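4.3 Comparing finger sets on the parallel gripper

Run this comparison after the wrist camera has been calibrated (section 4.2). Use the same test objects for both finger sets.

1. Move the arm to the hover pose and set the speed limit to 100 mm/s.
2. Open the fingers to the start width and save the pose as JADER_HOVER.
3. Place the small wooden test object under the gripper.
4. Run 200 grasp cycles with the angular fingers. Log each miss.
5. Power down, fit the second finger set, and repeat steps 1 to 4.

CAUTION: Keep hands off the tabletop while the arm is enabled. The fingers close without warning in cycle mode. 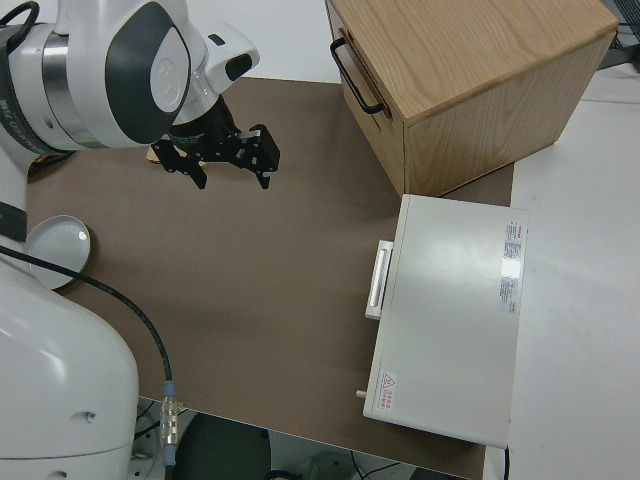 Houda Radwan reported that on the Prumanwood cell the miss count dropped once the hover pose was saved again after the finger change, and asked that this be made a required step. It is now covered by step 5. Old poses must not be reused, even if the two finger sets are the same length.

Note: Handle pulls are a separate test. Do not mix them into the grasp log - the controller stores both under error code 626, and the entries cannot be sorted out later.

6. Export both logs and compare the miss counts. If the difference is under three, repeat the run with the lower speed limit given in Table 7.
7. Restore the default tool settings before leaving cycle mode.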